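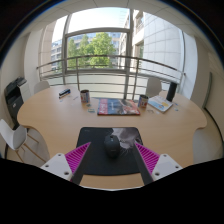

*Fig. 6.1. Open gripper, mouse pad and mouse on the demonstration table.*

# Chapter 6: Going to See It Work

Most people meet their first robot system in a video. Sped up, trimmed, music on top. Then they go to an open day and the thing is slow, and they feel cheated. Don't. Slow is where you learn.

This chapter is about visits: how to prepare, where to stand, what to write down, what to ask before the coffee comes out. The running case is the spring open day at Wotumine, held in April, with two visiting groups, one from Ellero and one from Villalobos. We'll keep coming back to it. The exercises at the end use the same visit, so read the notes even if you skip the theory.

## 6.1 Before you go

Read the handout. Most hosts send one, most guests leave it in the mail. Wotumine's ran to two pages and had one number in bold: 1,606 recorded demonstrations in the Nivness set. Good number. Says nothing yet. Demonstrations of what? How many different tasks? How many rooms? Were the failed ones kept or thrown out?

Write your questions down before you leave. Short ones. You will not rememeber them standing up.

From the Ellero group's sheet, copied as is:

- 1,606 total, how many people held the gripper?
- same table every time or different?
- who decides a try is bad
- what happens to the bad ones
- length of one demonstration, start to finish

Five questions, one page, room left for answers. That's plenty. The Villalobos group brought a four page form and filled in the first half page.

## 6.2 At the table

A hand-held gripper is a teaching tool. A person does the task, the tool records how. So what you watch at a demonstration like this is mostly a person working, and the things to look at are small. Where do the fingers start? How wide? From which side do they come in? Does the operator change the approach for a flat thing versus a tall one?
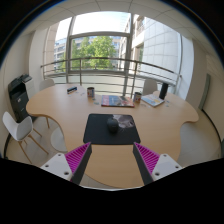
Villalobos wrote back after the visit that the session had been too short to judge anything, and that a group should be allowed to pick the task itself instead of watching the one the host picked. Fair point, and a common one. Ask ahead. Some hosts will say yes, some will say the schedule is full, and either answer goes in your notes.

Things to log while you watch:

1. Start position of the fingers. Open, half open, closed.
2. The object, in plain words. "Mouse" is fine. "Input device" is not.
3. What else is on the table and how near.
4. Light. Window behind, window beside, lamps.
5. Pauses. A pause is often a decison.

Light gets forgotten the most. A big bright window behind the work table changes what a camera picks up, and a visitor's eyes adjust so well that it never makes the notes. Write it down first, then.

## 6.3 Numbers on the wall

Open days love a poster. Wotumine's said "up to 191 demonstrations a day." Look at the first two words. A best day, a normal day and a planned day are three separate figures, and a poster will only give you one. Ask for the other two. Same with the target for the next set, 1,000 on a single task: by when, and counted before or after sorting?

Work through Exercise 6.A now, before section 6.4. Bring a pencil.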